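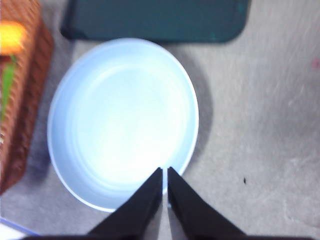

A two-fingered gripper above a light blue bowl, seen from the arm's wrist camera.

The Skurcombe Robotics Open Day is a yearly public event held at the Ketell Building in Skurcombe, at which members of the public may watch robot arms handling household objects. It is organised by the Purnby Institute, which has occupied the building since it ceased to be a printing works. The event takes place in September and admission is free.

Background

The institute began to admit visitors in small groups, by written request only. Demand from local schools led it to set aside a full day, and the first open day drew 117 people. Attendance passed 600 at the third, when the ground floor was opened for the first time. The limit is now 1,000, set by the fire certificate for the building, and entry is by timed ticket.

Demonstrations

The main demonstrations are given in the Fakhoury Room, a long workshop on the ground floor. Arms fitted with two-fingered grippers are set tasks of the kind found in a kitchen, such as picking up a bowl, moving it to a marked place or putting one item inside another. Bowls, baskets and similar goods are used in preference to purpose-made test pieces. Each session lasts 20 minutes and is introduced by a member of staff, who also takes questions.

Views from the wrist cameras are shown on a large screen beside the work area. A camera in this position moves with the gripper and keeps the fingers in sight as they close in on an object. Visitors are able to compare this view with their own from behind the barrier. Failed grasps are not hidden from the audience, and staff are asked to explain them where they can.

A smaller area on the first floor allows visitors to guide an arm by hand. Children under eight must be accompanied by an adult. Places here are limited and cannot be booked in advance, and the resulting queue on the main stairs has been the most common subject of complaint. A second staircase was brought into use in response.

Other activities

Short talks are given in the lecture room throughout the day. Subjects have included gripper design, the teaching of robots by demonstration and the use of automation in care homes. A printed guide is handed out at the entrance, with a large-print edition available at the desk.

Visitor survey

A summary of the most recent visitor survey was published on 12 February 2025. It drew on some 700 completed forms. The Fakhoury Room was named most often as the preferred part of the visit, followed by the hand-guided arm. Several replies asked for more seating and for longer sessions. The institute stated that seating would be added along the north wall, and that the length of sessions would remain unchanged.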